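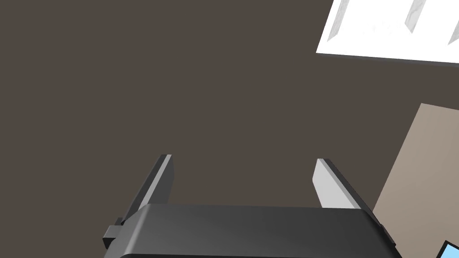
Section 4. Rehearsing Door Tasks in the Wandale Simulator

Read this section before you let a Wandale arm near a real door. Simulated doors are free. The ones in your building are attached to a facilities department.

4.1 Before you start

1. Load the home layout and pick the room you plan to rehearse. Each layout is saved under the name of whoever last edited it, so check with Yareli Ledesma if you find one called "final" and another called "final 4."
2. Set the speed limit to 40 percent. The simulator will let you go to 100. It has very little to lose.
3. Open both grippers fully and leave them open until step 8.
4. Turn on all camera views. If a view is blank, fix it now. Arms that are driven from one view tend to find the door frame on their own.

Note: The speed limit does not carry over when you switch layouts. Yes, we have reported this.

4.2 Lining up

5. Bring one arm toward the door at the height of the handle. Keep the other arm back and still. Two arms going for the same handle is a meeting, and it will go the way meetings go.
6. Stop short of the door and compare the wrist view with the head view. A paneled door seen close up is mostly edges and stripes, and it is easy to mistake a molding for the thing you came to grab.
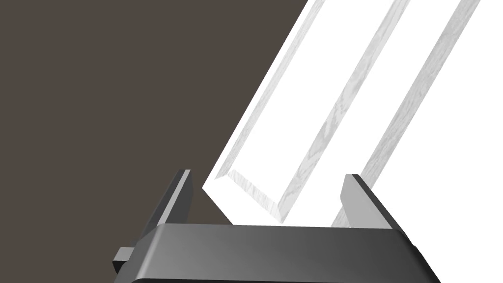
If you can't name what lies between the fingers, back off and line up again. House rule: you get two tries at this, then you return to the start pose. A third try from a bad position has never been anyone's best work, and Torunn Tveit has 298 logged runs to show you if you feel like arguing.

7. Say the target out loud to your second operator before you close on it. "Handle" will do. "That bit there" will not.
8. Close the gripper at low force. Turn the handle, move the door, then open the fingers and pull straight back before you swing the arm anywhere else.

Caution: Never drag a closed gripper across a door panel. The simulator forgives this and paint does not.

4.3 Checking the way through

9. With the door open, hold both arms where they are and look at the whole route. Check the near door, the doorway, and any second door beyond it.

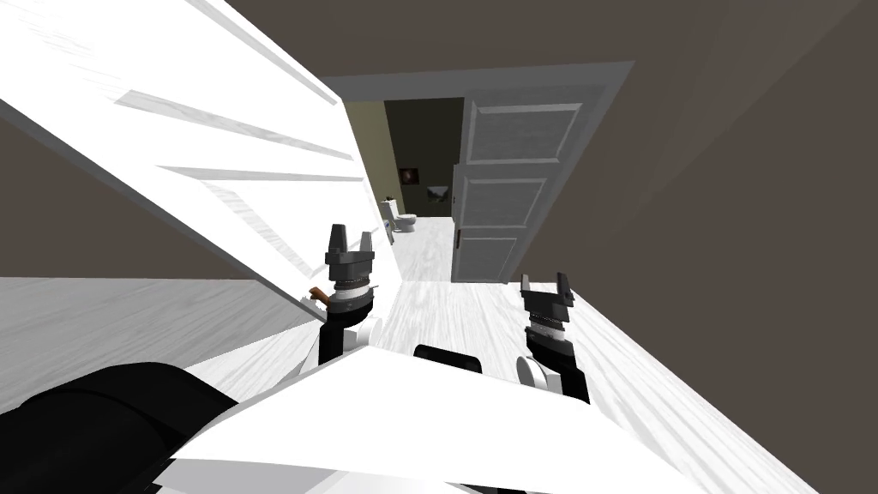
Figure 4-1. Head view with the near door open and a bathroom through the doorway ahead.

10. Treat any door that is ajar as a moving object. It may stay put. Plan as though it won't.
11. Move the base only when both grippers are empty and clear of the door on every view.

Note: Bathrooms count as private rooms under the Groven site rules, simulated or otherwise. On a real site, knock, announce the robot, and wait for an answer. Practice the wait in the simulator too. Operators who skip it on Friday skip it on Saturday.

4.4 Wrist view check

12. Go through the wrist views one at a time. Look past the fingertips for wall corners and posts, which have a talent for turning up behind whatever you were watching.
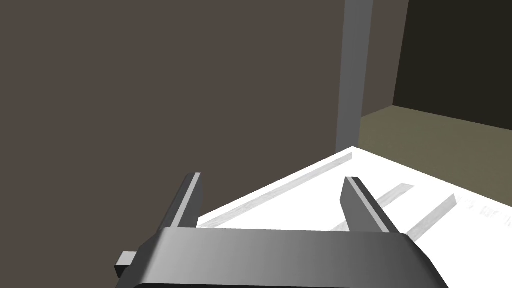
Figure 4-2. Wrist view, fingers open. Note the gray post in the background.

13. Save the run, including the bad ones. Estrella Quintero reviews them all and would sooner see a clumsy run than a suspicious gap in the log.

If the arm stops responding, press Pause, then Reset Pose. Pressing Reset Pose first also works, in the sense that something will happen.

Continue to Section 5, Drawers.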